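Home | Household | Cleaning tools | Index

Counter brush and dustpan

A counter brush and dustpan is a pair of hand tools for gathering dry debris from a flat surface and carrying it to a waste container. The pair is used on tables, workbenches, shelves and small areas of floor where a full-length broom would be awkward. Sets are usually sold together in a matching color.

Construction

The dustpan has a shallow tray with one open side, called the lip or leading edge, and a raised rim on the remaining sides. The lip is kept straight and thin so that it lies flush with the surface. On molded plastic pans the tray and handle are made as one piece. Some pans carry a separate rubber strip along the lip, which bends to follow an uneven floor but wears faster than the tray.

The brush has a bar, or block, that holds the bristles, and a handle that continues from the bar. Bristles are set in tufts along the bar. Soft fibers pick up fine dust; stiff fibers move grit and food crumbs. Metal pans are heavier and keep a flatter lip, but a dented lip is difficult to straighten.

Comparison of forms

Household catalogs list tabletop pans separately from floor pans. The Fidari tabletop pan is 135 mm across the lip. The Aris and Vamo patterns are floor pans with deeper trays, and the Vamo includes a clip that holds the brush inside the tray. The Mulligan pattern has two rubber strips and a lip beveled at 10 degrees.

Use

The pan is held with its lip pressed to the surface and its handle slightly raised. Debris is drawn toward the lip in short strokes. A thin line of dust normally remains in front of the lip after the first pass; the pan is moved back a short distance and the line is swept again. The full pan is kept level until it is over the bag or bin.

Care

Plastic pans are washed in warm water with dish soap and dried before storage. Bristles are combed out by hand and tapped clean. A brush should not be stored standing on its bristles, as they take a permanent bend.

Storage and layout

Hand sets are stored flat in a drawer or hung from a hook. Hanging keeps the lip from warping under other items and requires an opening near the end of the handle. The elongated oval hole in the handle of the off-white plastic pan is of this type. Its tray has curved sides that narrow toward the handle, with a thin raised rim along them, and the matching off-white brush has black bristles. Plastic waste bags are commonly kept with the set.

Last edited 7 Nov 2019
Shares: 2 | Comments: 2
Contact | Copyright | Back to top
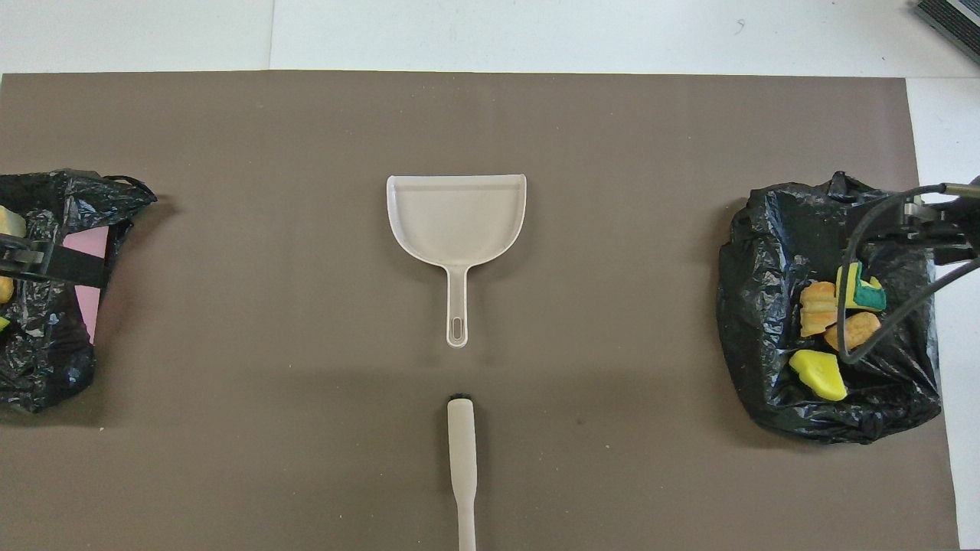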